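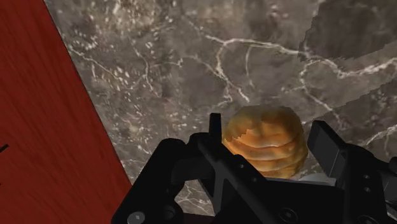
Prastirville, June

Call for participants: judging simulated robots in simulated kitchens

The robot learning group at the Darkorwood Institute is looking for 16 people to watch a robot try to do small jobs in a kitchen, and to tell us how it did. The kitchen is rendered. So are the robot and the pancakes. Your opinion has to be real, and we will pay for it.

What the study is for

We train programs that move robot arms. To find out whether a program is any good you have to try it, and trying it on a real arm is slow. Someone puts the pepper back on the counter, someone presses start, the arm does something, someone writes it down, and then the pepper goes back on the counter again. An afternoon of this yields very little data and a bruised pepper.

So, like a lot of groups, we do much of our testing in simulation. Ours is called Passka. It runs overnight without supervision and puts its own pepper back. The difficulty is that a simulator marks its own homework. Passka decides that a task has succeeded by checking a rule: the object is above a certain height, or inside a certain region, or in contact with the fingers when the clock runs out. The rules were written by us, quickly, and they have the failings you would expect. A stack of pancakes that has been flung off the counter is, for a short and glorious period, above a certain height.

Last year we compared Passka's verdicts with those of people watching the same attempts. For the simple tasks they mostly agreed. For anything involving more than one object, or anything you might do gently or roughly, they drifted apart, and always in the same direction: the rule was kinder than the people. More awkwardly, when we ranked our programs by the rule and then by the people, the order changed. The program we had been rather proud of came out behind one we had stopped working on.

We would like to know whether that result holds up with fresh raters and a better form. If it does, we will have to change how we test. Those of us who wrote the rules are taking it well.

What you would be doing

You will rate 108 short clips using Sanna, our rating page, which runs in an ordinary browser. Every clip shows one attempt at one task and comes with the instruction the robot was given, in words, such as "pick up the pancakes" or "put the knife beside the pepper". Some are seen from the gripper's own camera, looking down over the fingers, and others from further back, with more of the room in them.

For each clip you will be asked 3 things:

Did the robot do what the instruction said?
If it didn't, where did it first go wrong?
Would you have let it carry on if you had been standing there?

The first is a yes, a no, or a "can't tell". Please use "can't tell" freely. In the last study people avoided it, out of politeness we think, and guessed instead, and the guesses have been a nuisance ever since. The second is a slider along the clip with a box for a few words. The last one has no right answer and is the one we find most interesting.

The work is split into 2 sittings, which you can do from home at any hour you like, as long as they fall on separate days. You may pause. You may replay a clip as often as you want, and Sanna will record how often, so if you watch the same dropped knife many times over for pleasure we shall know about it. 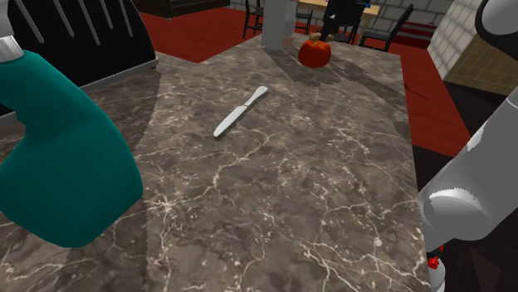
It was the gripper's hesitating that got to me, one rater from the earlier study wrote in the comments box at the end. I kept marking it down for dithering and then couldn't decide whether dithering was wrong. If a person hovered over a knife like that I'd call it careful. You should have had a button for careful.

We do now have a button for careful. It sits under the third item, along with "careless", "confused" and "lucky". You can tick as many as apply, and "careful" together with "confused" was popular when we tried the new form out on colleagues.

The same comment changed something else. We used to trim the clips so that each started when the arm began to move and stopped when the rule fired, which meant raters never saw what came after a supposed success. Passka would declare victory and the clip would end there, with the object in whatever state of mid-air it happened to occupy. The new clips run on past that point. Early signs from our own viewing are that this makes a large difference to the answers and none at all to the rule, which had already gone home.

Who we are looking for

Anyone over eighteen who has spent time in a kitchen and can see a video comfortably on a laptop or desktop screen. Phones are too small for this. You don't need to know anything about robots, and for half the places we would prefer that you didn't. For the other half we want people who have worked with robot arms in some way, in a lab, a factory or a classroom. The form asks which you are. There is no test, so please don't revise.

You should be able to read English instructions. If you normally wear glasses for a screen, wear them. Colour blindness is fine, but tell us on the form, as some instructions pick out an object by its colour.

We can't take people who rated clips for us last year, however much we enjoyed your comments. Nor can we take members of the Darkorwood robot learning group, their partners, or anyone who has had Passka explained to them over dinner.

What you get

A shopping voucher, sent after the second sitting. If you stop partway through you will be paid for the sitting you finished, and you don't have to tell us why you stopped. You will also get a plain summary of the results when we have them, including how your answers compared with the rule's, should you wish to know whether you are stricter than a piece of software. Most people are.

Those who live near Prastirville are welcome to come and see the real arms once the study has closed. We ask that you leave this until afterwards. People who have stood next to a robot tend to become fond of it, and it shows in their marking.

What we keep

Your ratings, your slider positions, the words you type and the times at which you did each of these. We don't record your screen, your face or your voice. Your email address is held separately and deleted when the vouchers have gone out. The ratings will be released with the paper under a participant number, along with the clips, so that other groups can check our sums or try their own rules against yours. If you would like your ratings withdrawn, write to us before the release. Once they are out we have no means of getting them back.

The study has been through the institute's ethics review. The reviewers wanted to know if anyone might be distressed by the clips. We have said that nothing in them is worse than a bad morning in a shared flat, though there are knives, and they do sometimes end up on the floor.

A few things people have already asked

Is it boring? In patches. The first few clips are quite absorbing, and then there is a long middle. We have shuffled them so that the tasks don't come in blocks, and each participant gets a different order.

Will I be told whether I was right? There isn't a right, which is the trouble we are in. A few clips are shown to you twice so that we can see how far you agree with yourself. We won't say which. If you spot one, answer it as you see it then and resist the urge to be consistent.

What if a clip looks broken? Sometimes the picture shows an object doing something objects don't do, sinking into the counter for instance. Tick "simulator fault" and say what you saw. Please don't mark the robot down for it. It was doing its best in a universe with poor workmanship.

Does the program learn from my answers? In this study, no. The programs are finished and frozen and nothing you say can hurt their feelings or improve them. We may later use the released ratings to write a better success rule, and the consent page covers that.

Can my teenager do it? Sorry, no.

How to take part

Fill in the interest form on the Darkorwood study page under "Passka raters". It asks for an email address, which of the two groups you belong to and what size of screen you have. We will reply either way. Places go in the order the forms arrive, within each group, and the group with robot experience is filling faster, presumably because they want to see somebody else's arm miss.

Practice clips open as soon as you have signed the consent page. They don't count towards the ratings and there is no limit on them. One contains the flung pancakes.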